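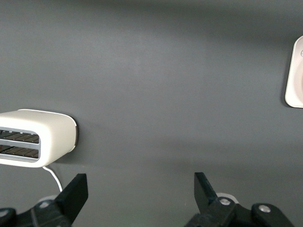
How many times do you have to show a machine something before it has the idea?

Liam Conneely's answer was always the same: more times than you'd like, and each one a little differently.

He said it again on the morning I started at Vedbridge, while he was hunting for the other glove. I had come from Wuler, where we counted parcels, and I thought I knew what dull work was. This wasn't dull at all! You took hold of the handles, you moved your hands, and across the bench the arm moved too, as if it had been waiting all night for you to come in. I laughed out loud the first time. Liam let me have my laugh and then told me to do it again, slower.

The job that week was toasters. Go to the toaster, close on it, lift, put it down somewhere else, open, back away. One go was an episode. The learning system, which everyone called Tawfik after the street the first office was on, would chew through them overnight, and in the morning we'd find out what it had made of us.

"Don't be tidy," Liam said. "If you're tidy it only learns tidy."

So I came in from the left, from the right, from too high up. I missed on purpose and went back for it (those were his favourites, the ones with a mistake and a mending in them). I learned to mind the cable. By tea I had done 15 good ones and spoiled 2, and my shoulders ached, and I didn't want to stop.

Episode 1888 was mine. I only know because Liam wrote it on the whiteboard, under the bus times for Rutel.

The next morning we took our hands off the handles and let Tawfik try. The arm went out, stopped short, and hung there. Then it dipped to the left, a silly little dip, before it closed.

"Where's it got that from?" I said.

Liam was grinning at me. I looked down at my own left hand, and I felt my face go hot. I do it with door keys. I do it with cups.

"Again," I said, and pulled the gloves on.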